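About Clarkeck

Welcome, and thank you for stopping by our little corner of the internet! Clarkeck is a day school for cooking, table setting and all the ordinary kitchen skills that people are somehow expected to pick up on their own. We teach children, parents, grandparents and a good many grown-ups who have just moved into their first apartment and own one pot.

The school started in March, in the back half of a former shoe store on Biddale Street, when Sawsan Karaki put up a handwritten card offering Saturday lessons in "how to run a kitchen without crying." She had been a home economics teacher for years and missed it terribly. Six people came to the first lesson, and four of them stayed on through the spring (one is still with us and brings the best lentil soup you will ever taste). Bohdan Polishchuk joined the following year to teach the younger groups, and he brought with him a great many plates, cups and pretend groceries, which have been growing in number ever since.

Our youngest students begin at the play table, and we would like to say a word about that, as parents often ask why a cooking school has so many toys in it. Before a child handles a knife or stands near a stove, we want them to be comfortable with the everyday business of a kitchen: what goes on a plate, what goes in a cup, where the fruit lives, what has to be washed before anybody eats it. A banana and an oval plate can keep a four-year-old busy for a surprisingly long time, and there is a lot of learning tucked away in there.
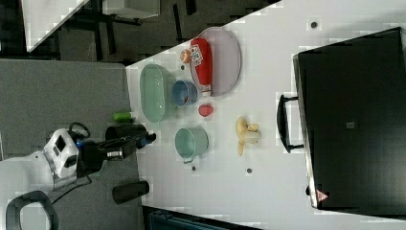

Bohdan likes to begin with a free jumble and let the children sort it out for themselves. Some of them set places for guests. Some line everything up by color, and some put every last thing in the basin and announce that it is dishwashing time, which we count as a perfectly good answer! After a while he will ask for something in particular, say a snack for two people, and the group talks over what they would need. Then it all gets put away again, and the putting away is part of the lesson too. We're quite firm on that, even with the grown-ups.

From the play table the children move up to Zein, our first real cooking class, where they wash, peel, stir and taste. Jilach is the evening course for adults, and it covers shopping, storing food, simple suppers and cleaning up afterward. There are 118 recipes in the Jilach binder at the moment, and Sawsan will tell you that you only need to learn 2 of them well to get through a hard week (the rice with onions and the egg one).

We are still on Biddale Street, at number 443, though we have the whole building now and the shoe shelves have become our pantry. Parking is easiest behind the bakery. The front door sticks in damp weather, so please give it a good push.

If you would like to visit before signing up, you are very welcome to come and sit in on a class. Wear something you don't mind getting flour on, bring the little ones if you have them, and ask for Sawsan or Bohdan at the front counter. There's nearly always a pot of tea going, and we would love to meet you.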